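Tuesday, September 17, 2019

I gave up the car in June and have been getting the bus to work since. The 303 from Multon takes me nearly to the door, with 2 stops after the bypass where it sits and waits for the timetable to catch up. A monthly pass is cheaper than parking was. 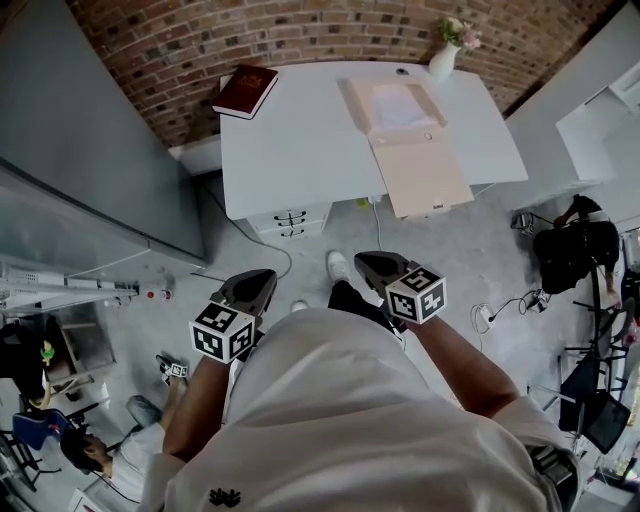

The morning bus is fine. Going home is harder, as the 17.40 is often full by Clultusen and the next one isn't for an hour. I've started leaving ten minutes early and walking back a stop to get a seat. I read more now, mostly library books.

I'll see how I feel once the clocks change.

Comments

mags_t: The 17.40 was full again last night.

Pete: Try the Atormont one, it goes from the other side.

We use cookies. Accept | Settings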